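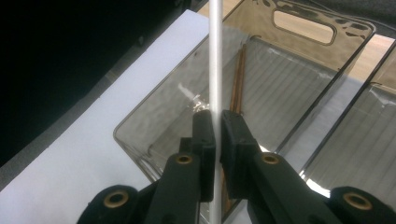 *Kitting area, Sulero: gray handled tray with two copper-brown sticks, white rod in front.*

# Visit report: Sulero, Grustano site

June 2021

Visitors: Floarea Neagu and the undersigned. Host: So-ying Cheung, kitting and dispatch.

## Purpose

We buy thin rods and sticks from Sulero for the Brilitz craft and model sets. The visit covered storage, cutting, surface finish, kitting and packing. Pricing was not discussed. Two open points from our side were bent pieces on arrival and color mixing within a set.

## Site

The building is a single-story hall divided by shelving into four zones: goods in, cutting, finishing, and kitting. Offices are on the street side. Trucks load at the rear through one door, which is also used for goods in. Deliveries are taken in the morning and dispatch goes out after lunch. The driver we passed at noon had been told to wait, so the rule is applied.

Floor markings are in good condition except at the corner by the saws, where the line between the walkway and the stacking area has worn away. We were asked to stay left there.

## Goods in and storage

Stock arrives in long cardboard tubes and is stored flat on cantilever racks. Each rack level has a full-width board laid over the arms. Ms. Cheung said the boards were added in November. Before that the tubes rested on the arms alone, and the longer ones sagged between them. Anything under 4 mm in diameter will take a set if left unsupported for a few weeks, and she considers this the main source of the bent pieces we reported. We measured nothing ourselves. The tubes on the lower three levels looked straight by eye. The top level still has no board, and it held tubes. We raised this, and she said the top level is for thicker stock only. The labels we could read from the floor agreed with that.

Each tube carries a goods-in label with material code, diameter, color and date. Oldest stock is drawn first from the left end of the rack. The system depends on the person refilling the rack pushing everything along, and one bay had newer tubes on the left.

Humidity is logged twice per shift on a paper sheet. Wood stock and plastic stock share the same racks. Floarea asked if separate storage had been considered for the wood. It has, but there is no room until the old packing benches are removed.

## Cutting

Cutting is done on two saws with a length stop. Bundles are taped at both ends and cut through as a block. Batch size is 500 pieces for the standard lengths and 60 for special lengths. The stop is checked with a steel rule at the start of each batch, and the first and last cut pieces are kept in a slot at the side of the saw until the batch is released. I liked the slot. It costs nothing and makes it possible to see drift in the stop without asking anyone.

Burrs are the weak point. The blade leaves a slight lip on the exit side of the plastic stock, and pieces from the middle of the bundle have less of it than pieces from the outside. The lip is removed in finishing, but only on the sizes where a customer has asked for it. Our order sheet does not ask for it. Action on us, see below.

## Finishing

Finishing means tumbling for the short pieces and hand wiping for the long ones. Colored stock is bought in already colored, apart from a small range of metallic shades sprayed on site. The spray booth was shut down for a filter change during the visit, and we saw it only through the door.

Sprayed pieces are dried on slotted racks, one piece per slot. Handling marks are the usual reason for rejection. Gloves are worn from the drying rack onward, and pieces are picked up by the ends. The reject bin next to the rack was less than a quarter full at the time we passed it. No reject figures were available for the sprayed range, because rejects from spraying and rejects from tumbling go into the same count. Ms. Cheung agreed that they should be separated.

## Kitting

This was the part we had mainly come for. Sets are made up in translucent gray trays with rounded corners, a ribbed floor and a raised rim. The wall at the far end is taller and has a rounded handle cutout. The trays are bought from Bošković.

The ribs suit the product. Thin sticks on a flat floor roll to one side as soon as the tray is carried. On the ribbed floor they will lie where they are put if placed along the ribs, and can still be pushed free with a finger. Sticks placed across the ribs sit higher and are easier to pick up, but they move more. Both practices are in use and there is no written rule. The kitters we spoke to preferred to lay them at a slant, which they said was the quickest way to see how many were in the tray. I would leave it as it is.

The handle cutout is at one end only. A loaded tray is pulled out of the rack by the handle and then supported underneath with the other hand. Short pieces could in principle leave through the cutout if the tray is tipped toward it. Ms. Cheung has seen it happen with dowels cut for the junior set, and those are now kitted in closed boxes.

Color separation: light and dark pieces are picked in separate passes. White is easily seen against the gray tray. Copper brown is less distinct but acceptable under the bench lamps. Black was tried in the same trays and given up. The mixing fault in our February sets came from two brown shades picked under one lamp that had failed, and the lamps are now on the weekly checklist. Floarea compared the two shades side by side at the bench and could tell them apart at arm's length. At twice that distance she could not.

Clear film is used to wrap the sprayed pieces before they reach the bench. Offcuts of it end up in the trays. It clings to the plastic, and a crumpled piece is hard to see against a translucent floor until it catches the light. We have had one customer complaint about film inside a closed set, and I now understand how it gets there. Trays should be wiped out between sets. The work instruction says "check tray empty," which a kitter can reasonably read as applying to the product alone.

Rate at the bench is given as seven sets per kitter per quarter hour for our smallest set. We timed nothing, but the pace looked steady and not forced. Benches are height adjustable. The crank handles are all on the right side, and the last bench is against a column, so that one is never adjusted.

## Packing and dispatch

Completed sets are slid from the tray into a sleeve, with the open end of the sleeve held against the low end of the tray. It takes some practice. Sleeves are then packed into cartons on end, with a corrugated divider between rows. Stock on hand for our sets was 4,000 sleeves, unprinted, on two pallets next to the dispatch door. I would prefer to see them away from the door. The outer wrap on one pallet was open and the top layer had picked up dust.

Cartons are closed with paper tape. A drop check is done when a new carton size is introduced and not otherwise. Our cartons have not changed, so no recent result exists. Regarding bent pieces, packing on end seems sound provided the row is full. If a row is short, the sleeves lean. The filler used for short rows is crumpled paper, and in the carton we opened it had settled enough to leave a gap.

## Actions

| Item | Owner |
|---|---|
| Board on top rack level, or written limit on diameter | Sulero |
| Separate reject count for sprayed range | Sulero |
| Reword tray check to include film and offcuts | Sulero |
| Move sleeve pallets away from door | Sulero |
| Add burr removal to order sheet, all plastic sizes | us |
| Send limit samples for both brown shades | Floarea Neagu |
| Trial of a stiffer filler for short rows | joint |

## Other notes

Ms. Cheung gave us one spare tray to take back, for checking whether it fits our own goods-in shelves. It does, with the handle end facing out. With the handle end facing in, the taller wall touches the shelf above on the two lower levels.

Safety shoes are lent at reception in even sizes only. Parking is on the gravel side, since the marked spaces at the front belong to the unit next door.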